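6. Tuning grasp detection on thin, slippery objects

Applies to the Gezer control package running with Zikon perception. Section 5 (wrist camera calibration) must be finished first.

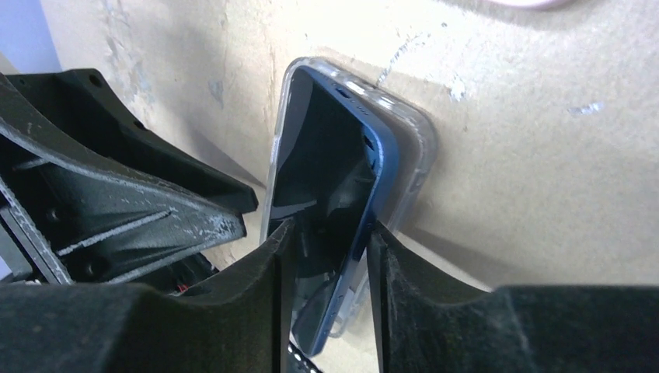
6.1 Before you start

The default settings will pick up a foam block all day long. A foam block is a poor test. Use a phone in a clear case for this section: dark glossy glass, a transparent edge, and a shape thin enough that a small error in the estimated pose puts one finger in the wrong place.

You need:
- The gripper with its pads fitted
- A phone in a transparent case, one you can afford to drop
- A padded surface under the work area
- The Lolteter log viewer, on a machine with a wired connection to the controller

CAUTION: Keep your hands out of the gripper while the controller is live. The software stop in the Gezer panel is a request sent over the network. Use the hardware stop whenever someone is within reach of the arm.

6.2 Check what the perception module thinks it sees

1. Open the Zikon panel and select Live Mask.
2. Hold the arm still with the phone in view, fingers open.
3. Turn on Show Rejected Pixels. It is off by default, and the mask looks a good deal better that way than it should.
4. Look at the outline along the case. If the mask stops at the phone body and leaves out the clear plastic, set Edge Margin to 5 and look again.
5. Look at the screen side. Reflections on dark glass often split the mask in two. If you see two objects in the list, turn on Merge Adjacent.
6. Tilt the phone and repeat steps 4 and 5. Settings that work at one angle only are no use to the planner.

Note: The confidence score next to each object is not a probability, whatever the panel label suggests. We have seen high scores on a shadow. Use it to compare two masks of the same object under the same light, and for nothing else.

Note: Merge Adjacent will also join two separate objects that touch. Turn it off again before working with a bin or a stack.

6.3 Set the closing profile

1. In Gezer, open Profiles and copy Default. Do not edit Default itself; the updater overwrites it without asking.
2. Name the copy after the object and the pads. Friction changes with the pad covering, so a profile made with one set should be checked again on another.
3. Set Close Mode to Two Stage.
4. Set First Stage Speed to 28. The field takes a percentage of maximum speed, although the panel shows no unit.
5. Set Contact Threshold to 1,000. This is a raw motor reading and has no fixed relation to force. Anyone who gives you a conversion to newtons should be asked which gripper they measured it on.
6. Set Hold Mode to Position for the first run.
7. Save, then reload the profile from the list. Check that the values you typed are the values shown.

CAUTION: Side buttons can be pressed by a finger pad. If the phone is switched on, a grasp low on the edge may wake it, change the volume or place a call. Switch it off first.

6.4 Run a single grasp

1. Start recording in Lolteter.
2. Select Plan Only. Check the planned finger positions against the live view before allowing any motion.
3. If one finger is planned through the case instead of beside it, go back to 6.2. Raising the planner's clearance value will hide the fault and bring it back at the next angle.
4. Select Execute Once.
5. When the fingers have closed, leave the arm where it is and read the Grasp State field.
6. Compare the field with the phone. Use your eyes for this step.

Grasp State can show four values:

OPEN: fingers at or near the open limit.
CLOSED_EMPTY: fingers reached the closed limit without passing the threshold.
HELD: threshold passed before the closed limit.
UNKNOWN: the readings disagreed, or the message arrived late.

HELD means that something stopped the fingers. It could be the phone, a cable, the table edge or one finger pushing against a fixture. The field says nothing about how well the object is held, and the release notes claiming "verified grasp" should be read with that in mind.

6.5 Check for slip

1. With Grasp State at HELD, raise the arm slowly by a small amount.
2. Watch the angle of the phone between the fingers. A long object gripped low tends to rotate before it slides.
3. If it rotates, move the grasp point toward the middle of the long side. Do this before raising the threshold.
4. If it slides without rotating, raise the threshold in small steps and repeat from 6.4.
5. Stop raising it if the case starts to bend.

The Slip Detected flag depends on the mask from 6.2. With a transparent case it both misses real slips and reports false ones when the light moves across the edge. Sandra Heywood's test log for the Gedel cell has 3,245 grasps in it, and she leaves the flag out of her pass criteria altogether. We suggest you do the same until your own logs give you a reason to trust it.

6.6 Auto Tune

The Auto Tune button runs 6.3 to 6.5 without you. It scores itself by Grasp State, so it will happily settle on any profile that returns HELD. If you use it, run it on a copy, then repeat 6.4 and 6.5 by hand with the result.

6.7 If it does not work

Mask flickers: lock exposure in Zikon. Auto exposure reacts to bright highlights on metal rims.

HELD before the fingers touch anything: threshold too low, or a cable dragging on a finger. Check the cable first.

UNKNOWN every few grasps: look at message times in Lolteter. Wireless links are the usual cause.

Good grasps one day, poor ones the next: compare the saved profile with the loaded one, then the lighting, then the pads. Leave the planner alone until all three have been ruled out.

Export the Lolteter recording before closing the viewer. Unsaved recordings are deleted on exit. Continue with Section 7, Placing and release.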